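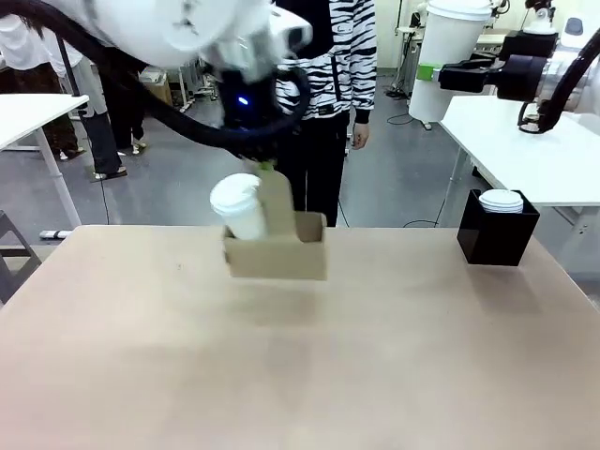 Clunow Two-Arm Counter Kit

If you run a coffee bar, a canteen or a campus kiosk, you already know where the line gets stuck. The drinks get made quickly enough, and then somebody has to find the lids, find a carrier, fit everything together and get it across the counter in one piece. The Clunow kit from Prorkero was put together for that last stretch, and we're very happy to finally have a proper page for it!

The kit gives you a pair of white arms with black grippers, and they're meant to work over an ordinary flat table. Cardboard carriers with a center handle are a favorite of ours. The gripper closes on the top edge of the handle and lifts from there, so the sides of the carrier don't get squeezed and the cups are left alone. A two-cup carrier with a single drink in it will lean a little toward the full side, and that's a perfectly normal order in most shops, so we include it in the starter routines – along with the full carrier and the empty one.

Lids are the other half of the job. We suggest keeping domed lids stacked in an open box with the tops just showing over the rim, within easy reach of one arm. A dark box under white lids makes a nice clear contrast, and it's easy for your staff to see when the stack is getting low (they'll thank you at 8 a.m.).

What comes in the kit
Arms: 2, left and right
Grippers: 2, fitted before shipping
Starter routines: 13, covering carriers, cups and lids
Cables and power supplies for both arms
Grondex teaching software, with a license for one site
Printed setup guide

Teaching it your own counter

Every shop stacks things a little differently, so the starter routines are really a place to begin. With Grondex you guide the arms through a task by hand, save the run, and do it again with the carrier turned a bit or the box moved over. Set aside 60 minutes for your first task and have plenty of spare cups and carriers nearby. Please practice with empty cups until you're pleased with the lift, and only then move on to filled ones.

Leave some open floor behind the table too, and route the cables where people won't be walking.

Price and ordering

The kit rents for $1,219 a month, with setup and a first training visit included. Orders go through our partner Upadhyay, who also handle spare grippers and repairs. The next kits ship in July – write to us with the size of your counter and the kind of carrier you use, and we'll send back a suggested layout.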